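Keep the Pantry Where People Can See It
By Rafferty Tillman
Jan 5, 2018

The shared kitchen at Mokbridge serves 55 households, and its supply policy is due for review in June. One proposal would move all dry and jarred goods into closed cabinets, sorted by type and labeled on the door. The proposal is well meant. It should be declined.

Closed storage favors the person who put the food away. Everyone else must open doors, move things and guess. Under the present arrangement, goods are set out in a single row on the table before they are shelved, and members take note of what has come in. The practice costs a few minutes and a length of tabletop. In the year before it was adopted, the kitchen threw out 128 unopened items, most of them duplicates of something already on hand.

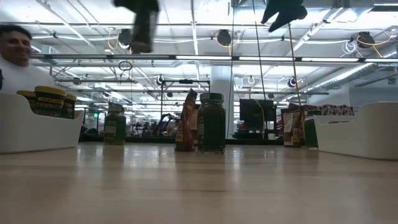 Jars, a foil pouch and other packaged goods in a row, with Trader Joe's tubs in or just behind a white tray at left.

Critics point out that a row of mixed packages looks untidy. A tall jar beside a pouch will never have the calm appearance of matching canisters. Appearance, however, is a poor basis for a rule that governs how people eat. Decanting everything into uniform containers also removes the label, and with it the ingredient list on which members with allergies depend.

A fair compromise is available. Small tubs can be kept together in low-walled trays, so that their tops remain in view and the whole group can be lifted at once. Bags and pouches should stand upright wherever they are able to. Cabinets may be kept for bulk stock and for equipment used only at holidays.

The review should adopt these measures and leave the table as it is.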